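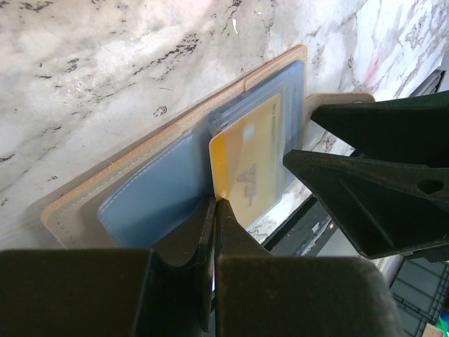

Will my old links break if I move my shop to a new address? A reader called Liyanage sent me that one in August, and I've had some version of it in my inbox nearly every week after, so it gets the top spot. Short answer: they will, unless you set up redirects before you switch. Long answer is the rest of this page!

What is a redirect, in plain words?
It's a forwarding note. Someone clicks an old link to your site, and the server sends them along to the new page. You want the permanent kind, usually called a 301. There's a temporary kind too (302), and plenty of hosting panels have that one picked by default, so look at the little drop-down before you hit save. I missed it on my own move and had to go back in and change the lot.

How many redirects do I need?
One for every page that people or search engines know about. My shop had 700 product pages and I did not type those in one at a time, thank goodness. If the ending of each address stays the same and only the domain changes, a single rule covers everything. If you're also renaming pages, you'll need a list with the old address in one column and the new one in the other. Most panels let you upload that as a CSV.

Can't I just send everything to the home page?
You can, but please don't. Somebody who clicked on a blue mug wants the blue mug, and if they land on your front door they mostly leave. Search engines tend to treat that kind of redirect as a missing page anyway.

I sell on Altari. Does this work there?
Yes, under Settings, then Domains, then Forwarding. The bulk upload takes a file with no header row. Leave the header in and it throws error 1744, and the help text for 1744 talks about image sizes for some reason. Delete the first line and try again.

And Hiltitz?
Hiltitz hosting does it through a rules file, which sounds scarier than it is. Make a copy of the file first! Then paste your new rules at the top, above whatever is already there. Their support chat will check it for you if you ask nicely, mornings are quickest.

How long do I have to keep the old domain?
Longer than you'd like. I tell people a year at the very least, and I'm keeping mine for good because it costs me less than lunch. If you let it lapse, the redirects stop, and someone else can buy the name and put whatever they want on it.

What about my email?
Oh, this is the one that gets people. Your email addresses live on the old domain too. Set up the new mailboxes, forward the old ones, and send yourself a test from a different account. Then go change the login email on your payment processor, your shipping account and your domain registrar while the old mailbox still works.

My traffic dropped after the move. Did I do it wrong?
Maybe not. A dip is normal while search engines catch up. Mine got worse before it got better, and I spent a lot of evenings refreshing the stats page with a cup of tea going cold. Pick 10 of your best old links, paste each one into a private browser window and see where you end up. If they all land on the right page, leave it alone for a few weeks.

Is there a tool that checks them all for me?
I use Dadholm. You give it your list of old addresses and it tells you which ones forward properly, which ones hit an error page and which ones bounce through two or three stops on the way (fix those, they slow things down). The free plan was plenty for me.

When should I flip the switch?
Whenever your shop is quietest. For me that's 5 a.m. in the middle of a slow month, and never right before the holidays. Lower the TTL on your DNS records the day before so the change spreads faster.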